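Budget for the boring bits

I've sat through a fair few robot budgets now, and they nearly always go the same way. The arms get a whole page of quotes and the rest gets one line called "sundries".
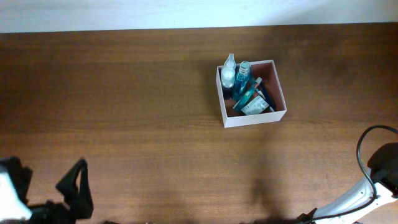 Sundries is where our money went last year. At Mumanach we priced a pair of arms down to the last bolt, then set aside $402 for everything they'd ever have to pick up. Gone by February! Bottles, tubes, little packets, boxes to put them in — you need plenty, and you need them in odd shapes, or you're only testing one kind of grab. Then came spare fingers and cables, and that was another $1,329 I had to go begging for.

So my view (and the folks at Zollau think I'm fussy) is that you hold back $2,000 before you even ring a dealer. Buy the cheaper arm if you must. I'd also put aside up to 50 hours of somebody's paid time for setting up and packing away, and I'd write it on the same page as the arms, where the boss will see it.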